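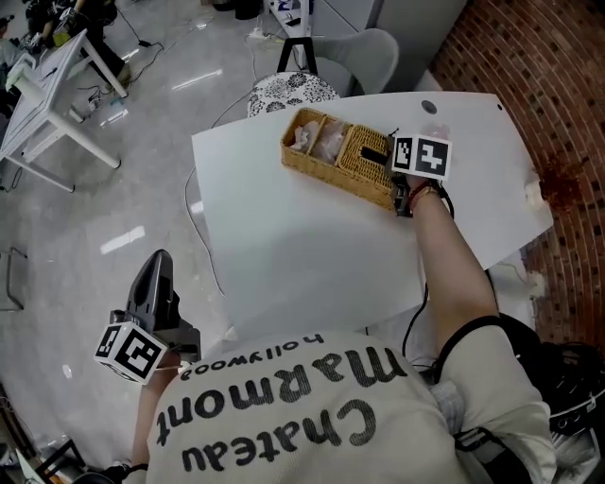
Light cottons turning gray and stiff after move to hard water area

Home Help > Laundry and Fabrics > Water and Detergents

Posted in November by limescale_lou

I moved to Skukerby in the spring. The utility report lists the water at 18 grains per gallon. The old address was on soft water. Since the move, towels and light cotton items come out of the machine stiff, and whites and creams are drifting toward gray. Darks look normal apart from a dull surface on black knits.

Setup is a front-loading Prikska, bought used from Moldovan Appliance. Detergent is Rimum powder, unscented. I use the scoop level printed on the box for a normal load. Most loads are washed warm on the standard cycle with the extra rinse off. No fabric softener. There is no softening unit on the house and I rent, so I can't plumb one in.

What I want to know is whether the gray is mineral, soil, or detergent residue, and whether the fix is more detergent or less. I have read both. I would also like to know if the gray can be reversed on what I already own, or if I should only worry about new items.

3 replies

drumfilter
Marked as helpful

It is usually a mixture of all of them. Calcium and magnesium tie up part of the detergent before it can do any work. What remains is too weak to hold soil in suspension, so the soil settles back onto the fabric during the wash. The stiffness is mostly mineral left in the fibers as the load dries.

Check the side panel of the detergent box. Many powders carry a dosing table by hardness as well as by load size. If your scoop line is meant for water up to 9 grains, you are underdosing at 18. Increase in small steps and watch the final rinse through the door. Suds still present at the end of the last rinse mean you have gone too far or need the extra rinse turned on. I would turn it on regardless.

A separate water conditioner works better than piling in detergent. Look for one that lists sodium citrate or a similar builder. Add it to the drum with the load, before the detergent reaches the water. Washing soda also softens water but it does so by forming solid particles, and some of those end up on the cloth.

Temperature matters too. Cold water in winter can be close to freezing at the inlet, and powder dissolves poorly in it. Warm is fine for regular loads. Use hot for towels if the care label permits it.

Also clean the machine. A used front loader that has run on hard water will have scale on the heater, if it has one, and a film behind the door seal. Run the drum clean cycle empty, wipe the seal, and pull the filter. Clean the dispenser drawer in the sink.
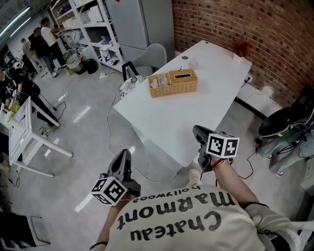 Recovering fabric that has already gone gray is a separate job and takes a long soak. Fill a tub with hot tap water, dissolve the conditioner fully, then add detergent at a normal dose. Submerge the items for 3 hours, stir now and then, and follow with a regular wash and 2 rinses. Sort by what the label allows before you start. Plain white towels can take the hot soak. A cream-colored sweatshirt with big black lettering, like the one in the photo, should be turned inside out and soaked lukewarm, and it should go in without chlorine bleach - bleach can strip an off-white dye unevenly, and heat is hard on many prints. Expect the soak water to turn cloudy. Repeat once if there is improvement. If the second soak changes nothing, the discoloration is probably dye transfer or worn fiber, and more soaking won't help.

xtra_rinse

Had the same trouble on well water. Less in the drum made more difference for me than anything I put in the dispenser. Front loaders use very little water and if it's packed full nothing rinses. I fill it to where I can still fit my hand in on top.

I disagree on hot water for towels, mine are fine on warm.

boxwrench

vinegar

drumfilter

On the vinegar suggestion: it dissolves mineral deposits, but it should not be in the same wash as the detergent, which is alkaline. The two work against each other. Repeated use can also be rough on some rubber seals. If you want an acid rinse, use citric acid in a bucket, outside the machine, then rinse with plain water.

limescale_lou

The box table has a separate column for hard water and I had been using the wrong one. Ordered a citrate conditioner. The filter on the Prikska had a layer of gray sludge in it and a hairpin. Will do the towels first.

Does the conditioner go in when I use the drum clean cycle as well?

drumfilter

No. Run that cycle with a descaler the manual approves, or with nothing.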